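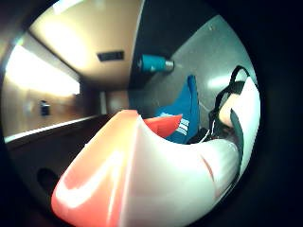 Shoes and a blue striped item, all in a jumble.

Could a robot tidy this up for you? Maybe one day! Think about how you put your shoes away. You spot one, grab it, find its partner and pop them both on the shelf, and you're probably humming a song while you do it.

For a machine, every bit of that is hard work. Shiny things bounce light around and can fool its camera eyes. Straps and cords get tangled. Cloth is even trickier (it never folds the same way twice!), so a robot has to look, think, and look again.

At the Lodance workshop in Serkdale, a robot named Zirkano practiced picking up shoes 2000 times before it was any good at it. It still needs 40 seconds for one sneaker, and a sweatshirt can keep it busy for ages. So robots can do a few chores, slowly, with a grown-up close by. Your bedroom floor is still your job, I'm afraid.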